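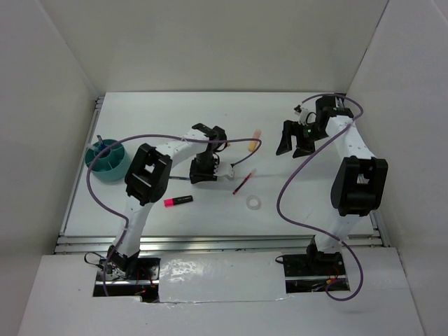 Figure 3. Poste bimanuel Oltstead pendant la campagne de comparaison des doigts. Au premier plan, les deux bases encastrées dans le panneau frontal ; sur le plateau, un jeu d'objets de bureau et, à gauche, le récipient compartimenté servant de cible de dépose.

4. Comparaison des préhenseurs et des modes de commande

4.1. Montage

Le poste est constitué de deux bras à bas coût, montés en vis-à-vis latéral derrière un même panneau frontal. Les deux chaînes cinématiques sont nominalement identiques et chacune se termine par un préhenseur à deux doigts. Le plateau est une surface blanche mate, fermée sur trois côtés par des parois blanches unies (figure 3). Ce choix simplifie la segmentation du fond, mais il pénalise les objets translucides, point sur lequel nous revenons en 4.4. Un rail en profilés d'aluminium borde le plateau à l'avant et à gauche et fournit la référence mécanique pour l'étalonnage extrinsèque de la caméra fixe.

Le câblage des effecteurs suit un trajet externe. Chaque bras porte un câble violet qui passe par-dessus le segment supérieur et forme une boucle libre avant de rejoindre la zone de la base. La longueur de cette boucle résulte d'un compromis. Trop courte, elle exerce un couple parasite sur le poignet dans les poses étendues ; trop longue, elle entre dans le volume balayé et masque une partie du plateau. Nous avons retenu la longueur la plus faible qui n'entraînait aucune mise en butée sur l'ensemble des poses d'étalonnage. À gauche, le câble contourne alors le récipient de dépose par l'avant, ce qui impose une approche de ce dernier par le haut.

Deux jeux de doigts ont été comparés. Le premier, noté D0, est le jeu d'origine, à faces planes. Le second, noté Surero, reprend la même longueur utile mais comporte une gorge longitudinale en V destinée aux objets allongés. Les deux jeux partagent la même interface de fixation, et le changement s'effectue sans démontage du servomoteur de pince. Après chaque changement, la position de fermeture à vide est remesurée et l'ouverture maximale est bridée par logiciel à la plus petite des deux valeurs.

Côté commande, nous opposons le contrôleur Zulo, qui asservit la position articulaire à gains fixes, au contrôleur Alemayehu, qui ajoute une saturation du courant de pince et une détection de contact fondée sur l'erreur de suivi. Les deux reçoivent les mêmes consignes à la même cadence. Aucun des deux ne dispose de capteur d'effort. Le passage de l'un à l'autre se fait par rechargement d'un fichier de paramètres, le planificateur de trajectoire restant inchangé.

4.2. Objets et tâche

La tâche est un rangement d'objets de bureau. Le jeu comprend des stylos, un surligneur, un rouleau de ruban adhésif transparent et une petite pièce orange de forme cylindrique. Les stylos diffèrent par le diamètre et la teinte ; le surligneur, à corps noir et capuchon rose, présente une répartition de masse plus défavorable lorsqu'il est saisi près d'une extrémité. Le rouleau est posé à plat et ne peut être saisi qu'en pince sur l'épaisseur de l'anneau, un doigt à l'intérieur et l'autre à l'extérieur.

Le récipient de dépose est cylindrique, de couleur turquoise, et divisé par des cloisons radiales. Les compartiments en forme de secteurs se rétrécissent vers le centre, de sorte que l'erreur d'orientation admissible au moment du lâcher dépend du point d'insertion. Nous imposons un point cible dans la moitié externe du compartiment. La position du récipient, à l'extrême gauche du plateau, le place hors de l'espace de travail confortable du bras droit. Les objets situés au fond à droite doivent donc être ramenés dans la zone centrale par le bras droit, puis repris par le bras gauche. Ce transfert s'opère par dépose intermédiaire sur le plateau ; le passage direct d'une pince à l'autre n'a pas été étudié.

Les dispositions initiales sont tirées au hasard dans une liste de 20 configurations, commune à toutes les conditions. Chaque configuration fixe la position et l'orientation de tous les objets. La remise en place est effectuée à la main, d'après une superposition semi-transparente de l'image de référence et du flux de la caméra. Une configuration est rejetée si deux objets se touchent avant le premier mouvement.

4.3. Protocole

Un essai commence lorsque les deux pinces sont ouvertes au-dessus du plateau et se termine au lâcher, à l'abandon ou à l'expiration du délai. Il est compté comme réussi si l'objet repose dans le compartiment désigné sans contact résiduel avec les doigts. Une saisie obtenue à la deuxième tentative est comptée comme réussie, mais elle est signalée dans le journal. Toute intervention manuelle vaut échec.

La campagne, close le 14 octobre 2022, totalise 2968 essais, toutes conditions confondues. Parmi eux, 1052 ont été réalisés avec les doigts Surero et le contrôleur Alemayehu, 964 avec les doigts D0 et le même contrôleur. Le reste se répartit entre les deux jeux de doigts sous contrôleur Zulo. Ce déséquilibre est dû à l'arrêt anticipé des séries Zulo, décidé après l'échauffement répété d'un servomoteur de pince en maintien prolongé. Nous n'avons pas cherché à le compenser par sous-échantillonnage ; les comparaisons sont appariées par configuration initiale et par objet.

L'annotation des échecs a été conduite par deux personnes indépendantes (I. Akgül et W. Mbeki) à partir des vidéos de la caméra fixe et des courants enregistrés. Les catégories sont la saisie manquée, le glissement en transport, la rotation de l'objet dans la pince, la collision avec une cloison et l'accrochage de câble. Les désaccords ont été tranchés par F. Pace, sans accès au nom de la condition.

4.4. Résultats

Sur les objets allongés, l'effet de la forme des doigts domine celui du contrôleur. Les faces planes autorisent une rotation du stylo autour de l'axe de serrage dès que la saisie s'écarte du centre de masse, et cette rotation se traduit, à l'insertion, par un contact avec une cloison. La gorge en V supprime l'essentiel de ce mode de défaillance. Elle recentre par ailleurs l'objet à la fermeture, ce qui absorbe une partie de l'erreur de localisation perpendiculaire à l'axe du stylo. L'erreur le long de l'axe n'est pas corrigée et devient la première source d'échec restante.

Le surligneur se comporte différemment. Son diamètre dépasse la largeur d'entrée de la gorge, et le contact se fait sur les deux arêtes. La tenue est bonne tant que l'effort de serrage est maintenu. Sous Zulo, la consigne de fermeture, fixe, conduit à un courant élevé pendant tout le transport – c'est dans ces séries que l'échauffement a été relevé. Sous Alemayehu, la saturation ramène le courant à un palier stable, au prix de quelques glissements lents lorsque l'objet est pris par le capuchon.

Pour le rouleau de ruban, la hiérarchie s'inverse. Les doigts D0, plus minces en bout, s'insèrent mieux à l'intérieur de l'anneau. Les doigts Surero butent souvent sur le bord supérieur, et l'erreur de suivi qui en résulte est interprétée à tort par Alemayehu comme un contact de saisie. La pince se referme alors trop haut. Un seuil distinct pour l'axe vertical réduit ces faux contacts, mais il n'a été introduit qu'en fin de campagne et les essais correspondants ne sont pas inclus dans les comptages ci-dessus.

La détection visuelle constitue le second facteur limitant pour cet objet. Translucide et posé sur un fond blanc, l'anneau présente un contraste très faible en vue fixe. Les bras eux-mêmes, dont les segments sont blancs, dégradent encore l'estimation lorsqu'ils passent à proximité. La bande adhésive brillante tendue sur le panneau frontal, entre les deux bases, produit en outre des reflets que le détecteur a parfois confondus avec le rouleau. Un masque limitant la recherche à l'intérieur du plateau a éliminé ces fausses détections.

Les occultations sont fréquentes à gauche. Quand la pince gauche se place à l'aplomb d'un stylo, l'une des extrémités de celui-ci disparaît couramment sous les doigts ou sous le segment supérieur, comme pour le stylo sombre de la figure 3. L'orientation doit donc être mémorisée avant l'approche. Nous conservons la dernière estimation obtenue bras dégagé et ne la mettons plus à jour jusqu'à la fermeture. Un stylo déplacé par un frôlement pendant la descente est, dans ce schéma, presque toujours manqué.

4.5. Limites

Les accrochages de câble restent rares mais ils ne sont pas répartis au hasard. Ils se concentrent sur les configurations où un objet est placé près de l'extrémité de la boucle gauche, au fond du plateau. T. Buschmann a proposé un guidage par clips le long du segment supérieur ; une version préliminaire, essayée en juillet, raidissait le poignet au point de fausser la détection de contact et n'a pas été retenue.

Deux autres réserves s'imposent. Les jeux de doigts ont été imprimés en un seul exemplaire par bras, et l'usure des arêtes de la gorge n'a pas été mesurée séparément. Les gains de Zulo sont ceux fournis avec les bras ; un réglage par articulation, tel que celui décrit par Z. Gebreyes dans l'annexe B, réduirait probablement une partie de l'écart observé entre contrôleurs en phase de transport. L'écart entre jeux de doigts sur les stylos devrait en être peu affecté, les collisions avec les cloisons étant déjà présentes à vitesse réduite.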